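**Packed lunches on long walks: what do you take?**

**fellside_biscuit** wrote:

Aug 6, 2020

Evening all! I've just finished planning the Pilness coast path, all 39 miles of it, and I'm more excited about the food than the walking. We're splitting it over three days, with a night at Holska and a night at the campsite above Ledesma bay. The first two days have no shops at all once you leave the harbour, so everything gets carried.

My current plan is cold new potatoes with mint and far too much butter, a slab of cheese and onion pie, and flapjack (my gran's recipe, golden syrup, no messing about with seeds). I'd love to hear what everyone else packs. Bonus points for anything that tastes better after five hours in a rucksack!

---

**mustardkeen** wrote:

Oh, good thread. Pie is the right answer. Cheese and onion holds together better than meat and potato, and the pastry goes a bit soft in a way I really like.

My own favourite is cold sausages rolled in a buttered flour tortilla with piccalilli. You can eat it with one hand while holding the map in the other. I've done it in a hailstorm on the top of Zilumley Edge, which is only 421 metres but feels like twice that when the wind's up, and it was the best lunch of my year.

---

**tarn_and_toast** wrote:

Going to disagree with the pair of you about pie. It's heavy, it sheds crumbs all over your waterproofs and you need a sit down afterwards. I'm a rice person. Cook it the night before, cool it quickly, get it straight in the fridge, then mix in peas, spring onion, a chopped boiled egg and plenty of lemon. Keep it next to an ice pack and eat it by midday.

It fills you up without that leaden feeling, and you can make four portions in the time it takes to do one pie crust.

---

**mustardkeen** wrote:

Needing a sit down is the whole point of lunch!

Also I don't trust rice in a warm rucksack in August. I know you said ice pack, but mine has always given up by eleven.

---

**tarn_and_toast** wrote:

Then get a better ice pack, or freeze a small carton of juice and use that. Wrap it in a tea towel with the food. I wouldn't leave rice sitting about on a hot day either, so if it's properly baking I swap to pasta or just bread and cheese.

---

**oddsocks_ida** wrote:

Can I put in a word for proper little boxes? I used to wrap everything in foil and end up with one big squashed parcel that tasted of banana. Now everything gets its own tub with its own lid, and it has changed my lunches completely.

I fill mine the night before and leave the dry ones out by the kettle so I can't forget them. Anything with egg or mayo goes in the fridge with a note stuck on the front door to remind me.
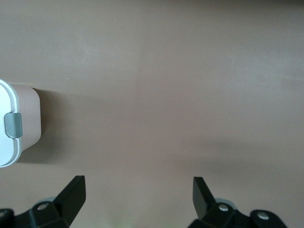

The other thing I've learned is to pack in the order you'll eat. Snacks go in the top pocket, lunch in the middle, and the emergency fruit cake right at the bottom where it takes real effort to reach. If it's handy I'll have eaten it before the first stile.

Fruit cake is brilliant walking food, by the way. Make it a fortnight ahead, wrap it well, cut it thick and take some Wensleydale to go with it. I get so happy just thinking about it.

---

**fellside_biscuit** wrote:

Fruit cake AND cheese, yes, sold. I'd completely forgotten about that combination and now I want it for my tea.

How do you stop the lids popping off, ida? I had a coleslaw incident last summer that my rucksack has never got over.

---

**oddsocks_ida** wrote:

A wide rubber band round each one, and I don't overfill them. Coleslaw I'd put in a screw-top jar, to be fair. A plastic one that used to have peanut butter in is perfect and weighs next to nothing.

---

**gritstone_gill** wrote:

I'll be the grump. All these tubs take up as much room empty as they do full, so you're carrying air home for half the walk. Three days to Ledesma with a tent? I'd use bags. Wraps in one bag, nuts and dried apricots in another, hard cheese in waxed paper, and it all squashes down to nothing as you go.

I worked mine out once for a weekend: 2,528 calories a day, all in bags, and it fitted in the lid pocket with my hat.

---

**oddsocks_ida** wrote:

You can nest them, though! Small one inside the big one, socks in the small one. No air carried at all.

---

**gritstone_gill** wrote:

Socks in the egg sandwich tub. Right you are.

---

**oddsocks_ida** wrote:

CLEAN socks, gill. And I rinse it first.

---

**mustardkeen** wrote:

I'm with gill on bags for camping and with ida for day walks. A tomato in a bag is a sad thing by lunchtime.

fellside, are you going clockwise? If so there's a farm gate 7 miles out of Holska with an honesty box, and when I went past they had eggs, ginger parkin and lemonade. Take some change. I can't promise it's still going but it's well worth keeping a look out for. The parkin was so sticky I had to wash my hands in the beck.

---

**fellside_biscuit** wrote:

Clockwise, yes! Putting a bag of coins in the top pocket as we speak. Sticky parkin is reason enough to do the whole path.

So the plan is now: pie for day one (sorry tarn), wraps and apricots in bags for day two, fruit cake throughout. Potatoes in a tub with a rubber band on. I might try the rice on a shorter walk at home first, as I do like the sound of the lemon.

---

**tarn_and_toast** wrote:

I'll take that. Add a bit of the zest as well as the juice, and salt it more than you think, as cold food always needs it. Have a cracking time and do report back on the parkin!

---

**gritstone_gill** wrote:

Day three? You've not said what you're eating on day three.

---

**fellside_biscuit** wrote:

Chips on the front at Ledesma. Salt, loads of vinegar, and a pickled egg if they've got one.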